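4 Nov 2019

Up before six again, no alarm. Rain in the night but it had quit by the time I got the kettle on. The radio said more of it by evening. I ate the end of the rye loaf with butter and wrote out a list, which I then left on the counter when I went out.

The list was mostly the furnace filter, the bank, and the letter to the Vrettos people about the piano. 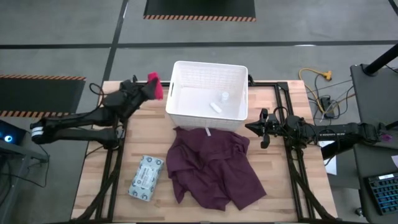
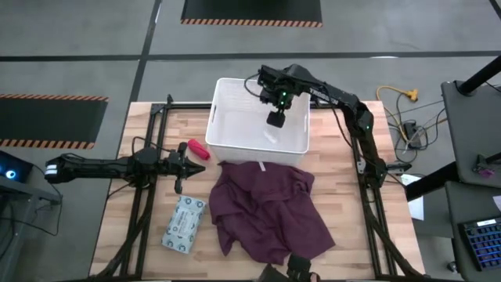
The piano has been on my mind for weeks. It is my aunt's old upright and it has been in the front room since March, when the movers brought it over from Cludbridge and took a strip of paint off the door frame doing it. I said at the time I would have it tuned once it had settled. Then summer went by. The B flat below middle C has gone sour enough that I play around it, and two of the hammers up top stick when the weather is damp. Last night I tried to get through the slow Schumann and gave up on the second page.

Vrettos quoted me a price over the phone for a full pitch raise and a tuning, and said the man could not come out until after the holidays. I wanted to write and ask if they would look at the hammers on the same visit, or if that was a separate charge. I don't like asking that sort of thing on the phone. I say yes to whatever I'm told and then I'm annoyed afterward.

Walked down to the bank at nine. Two people ahead of me and one window open. The woman in front was paying in coins from a church supper and had them rolled wrong, so the teller opened every roll and did them over. Nothing to be done about it. I read the leaflet on certificates of deposit twice and still could not tell you the rate.

The hardware store did not have the filter. They had the size above and the size below. The boy offered to order it, and I said fine, and he wrote my number on the back of a receipt and put the receipt in his shirt pocket. I expect I will be going back to ask again.

On the way home I ran into Isamu Amano outside the library. He had his good coat on and was carrying a music case, so I asked, and he is singing again, with the choir that meets over in Skusta. They are doing the Fauré at the end of the month and they are short of tenors. He asked if I still played. I said some. He said their accompanist is having her hip done and they have no one for rehearsals past next week, and would I think about it.

I said I would think about it. I have been thinking about it ever since, to the point that I burned the onions at lunch.

Against it: I have not played for singers in 20 years. I was never a good sight reader, only a stubborn one. The drive to Skusta is mostly the river road, which I don't care for after dark, and rehearsals start at 7. And I would be practicing on a piano with a sour B flat.

For it: I would like to. I did not expect to feel that so plainly. When he said Fauré I could hear the start of the Sanctus, the harp part, all those little rising notes, and my hand moved in my coat pocket.

After lunch I went through the piano bench to see if I still had the score. It holds more than I remembered. There was the whole Lastuler method, volume one with my aunt's fingering in it and volume two hardly opened. Hymnals. A waltz with the cover gone. A program from a recital of hers, with a grocery list on the back: lard, thread, stamps. The Fauré was at the bottom, the vocal score, with the accompaniment reduced for piano. The spine has let go and the Libera me is in loose sheets, but I believe it is all there. I laid them out in order on the rug and had to do it again when the heat came on and the register blew the first few under the sofa.

Played through the Introit slowly. It is not hard notes. It is hard to be that quiet and that even, and the damp does not help. The sticky hammers are high enough that they hardly come into it. The B flat comes into it a good deal.

Then I sat down and wrote the letter to Vrettos, and in place of what I had planned I asked if there was any chance of someone coming sooner, even just for the tuning, and said the hammers could wait. I put it plainly. I don't know that it will do any good. Walked it to the box before the last pickup so that I would not take it out and rewrite it.

Rain started on the way back, a thin cold one. The gutter over the side door is dripping again right where you stand to find your keys. I cleaned it out last month and it must have filled from the maple, which is nearly bare now except for one low branch that hangs on every year. Brought in the chairs from the porch. Should have done that before today. One of them has a slat going soft and I put it in the basement to look at.

Supper was soup and the rest of the burned onions, which were fine in soup. Called my sister. She thinks I should do the choir. She also thinks I should sell the piano and get an electric one, so I don't know how much weight to give her. Her dog is better and eating again.

I told Isamu I would call him by the end of the week. His number is in the old address book under the choir and not under his own name -- took me a while to find it. I have copied it onto the pad by the phone.

Played the Introit once more before bed with the soft pedal down. Slower than it should go. Got to the end of it.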